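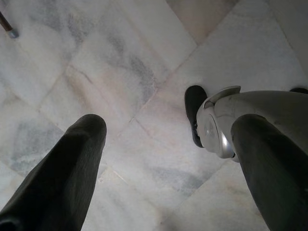

From: Rhodri Pugh
To: Urkham Local History list
Date: November 13, 2021
Subject: Re: [urkham-history] Skarham branch line, closing date and the halt at Clondov

Replying to the points below in order. I went back to the county record office last month and had most of a day with the railroad boxes, so I can answer some of this and not the rest.

> I have two different closing dates for passenger service on the
> Skarham branch. The printed guide says spring and the newspaper
> has a last train in the fall of the same year. Which one should
> I use for the map captions?

Use the fall one. The spring date is when the company filed to end service. The filing was contested by the creamery and by the town of Skarham, and trains kept running while that was argued over. The guide took its date from the filing. There is a working timetable in box 2 that covers the summer, with two trains each way and a mixed train on market days, so they were certainly still selling tickets then.

Freight went on for a good while after that as far as the creamery siding. I would put both on the caption if there is room. People get confused when they have a grandparent who remembers seeing trains after the line "closed."

> Also, was there ever a proper station building at Clondov, or
> only a platform? My aunt always said there was a waiting room
> with a stove in it.

Your aunt is right, but it was very small. The building account lists a frame shelter with one enclosed room, a bench along the back wall, and a stove with pipe. The total for the job was $620, including the platform. The stove is entered separately from the lumber, so I don't think there is any doubt about it. The same page has a charge for moving the shelter after the first winter because the drainage was bad where they had put it. That would explain why the old survey and the tax map show it on opposite sides of the crossing.

I could not find a photograph of it. The one in the library's file labeled "Clondov depot" is the depot at Urkham. You can tell from the water tank and from the hill behind it. I have left a note with the desk, but the label had not been changed when I was last in.

> Do we know how many people used it?

Only for one year. The company made up a return of tickets sold at each stop, and Clondov shows 1,134 for the twelve months. That does not count anyone who got on there with a return ticket bought somewhere else, and it doesn't count school passes, which were issued from Urkham. I would be careful about dividing it by days and printing that as an average. The fair week accounts for a large part of it.

> Last thing. What is the "Lobo spur" on the 100-foot survey sheet?
> It isn't on any other map I have.

I think it was planned and never built. Lobo was the name of the gravel pit north of the creek, and there is a letter asking for a connection to it. The reply asks the pit owners to pay for the grading. After that there is nothing in the file. I walked the line of it as far as the fence and saw no cut or fill, though a low grade could have been plowed out long ago. If anyone on the list knows the family that farms there now, it would be worth asking whether they have ever turned up ballast or spikes.

Two corrections to my own message from the summer. I wrote that the trestle was replaced with a culvert before the line closed. It was after, and the county did the work. I also gave the wrong box number for the section foreman's daybook. It is with the payroll books, and you have to ask for it by name since it has no number of its own.

The record office is closed for the second half of December for shelving work. Requests for copies have to be in before then. I have scans of the Clondov account page and the summer timetable and can send them to anyone who writes to me off list. The files are too big for the list server.

Rhodri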